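Narnirar Home Forum > Furniture and Floors > Oil or lacquer for a light wooden table?

Started by tablecloth_no on 21/06/2022 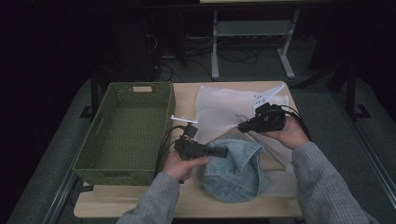 Light wood tabletop, the one I ask about

Hello everybody. I am reading this forum for a long time but it is my first question, so please be patient with my English.

We have a table from Sirnier, bought secondhand in April. The seller said that it was oiled at the factory and that we should oil it again every year. We eat at it, we work at it, and my daughter does her homework at it, so it is used from morning until night. I do not want to use a tablecloth. I grew up with a plastic tablecloth and my elbows were always sticking to it.

My question is if I should continue with oil, or if I should sand it and put a lacquer, so that I can forget about it for some years. My husband is for lacquer. I like how the wood feels now and I am afraid to lose this. Also I do not want that the color becomes yellow.

The table is 70 cm wide, if this is important for how much product I must buy.

-----
grainandgrumble
Member, 66 posts

Oil. If you get a ring from a glass, you sand that place a little by hand, oil again, finished. With lacquer, when it is damaged you must do the whole top, and you will do it on a weekend when you wanted to do something else.

For the color, look for an oil for light wood. They have a bit of white pigment in it. Normal linseed oil will go yellow, yes.

-----
marit_k

I don't agree with grainandgrumble. I had an oiled table with two small children and it was a misery. Tomato sauce, felt pens, a hot pan one time. I was sanding small places all the time and after a while the top was not flat anymore, you could feel the little valleys when you were writing on one sheet of paper.

We changed to matte water-based lacquer 7 years ago. It has some scratches but nothing went into the wood. And the water-based one did not go yellow, at least ours did not.

-----
grainandgrumble

Valleys come from sanding only the stain. You must sand wider and softer, and always in the direction of the grain. But I accept that with small children it is another life.

-----
tablecloth_no

Thank you both. My daughter is not so small anymore, but she does paint at this table. Mostly watercolor.

marit_k, how does the lacquer feel under the hand? This is really my main worry. In the shop they showed me a lacquered sample and it was like a school desk.

-----
marit_k

The first coat is rough, because the water lifts the fibers. You sand it very lightly with fine paper and then the second coat is smooth. I would not say it feels like wood. It feels like a good drawer. I stopped noticing it after one month.

-----
oldvarnish

Before you decide, please find out what is on the table now. "Oiled at the factory" from a seller can mean anything. Put one drop of water on a place where it does not disturb, for example near the corner, and wait 15 minutes. If the drop sits there like a pearl and leaves nothing, there is still enough protection. If you have a dark spot, the wood is thirsty. The spot goes away when it dries.

And if it is oil, lacquer will not hold on it unless you sand very deep. This is the part that people forget, and then they write here that the lacquer is coming off in flakes.

-----
tablecloth_no

I did the drop. There was a dark spot in the place where my husband sits, and almost nothing at the other end. So it is used up only on one side?

-----
oldvarnish

Yes, normal. Arms, plates, wiping with a wet cloth. I would say it was oil, and tired. Wash it with soap made for wood, let it dry one night, then give it a thin coat and see how you like it. You can still choose lacquer next year.

-----
brushless

I used Pritix hard wax oil on a birch table and I am satisfied. It is something between the two: it feels more like oil but the coffee has more time before it goes in. It is not cheap. At Nguyen Paint and Tools they sold me the small can and it was enough for two coats, with a rest left over for the cutting boards.

-----
grainandgrumble

Please not on cutting boards, unless the can says it is allowed for food. And everybody who uses oil: lay the rags flat outside to dry, or keep them in water. Do not throw them in a ball in the trash. They can start to burn by themselves.

-----
brushless

It is written on the can that it is allowed after it is fully dry. But thank you for the warning with the rags, I did not know it for the first time I used it.

-----
marit_k

I still say lacquer, but if the table was oiled before, then oldvarnish is right and the sanding is a big work. Let your husband do the sanding if he is for lacquer.

-----
tablecloth_no

I read him this and he is now for oil. I will buy the hard wax one and first try it on the underside. Does anybody know if one must oil the underside also, or is this only for new tables?

-----
oldvarnish

One thin coat below does not hurt. Wipe off the extra well, or it stays sticky for days.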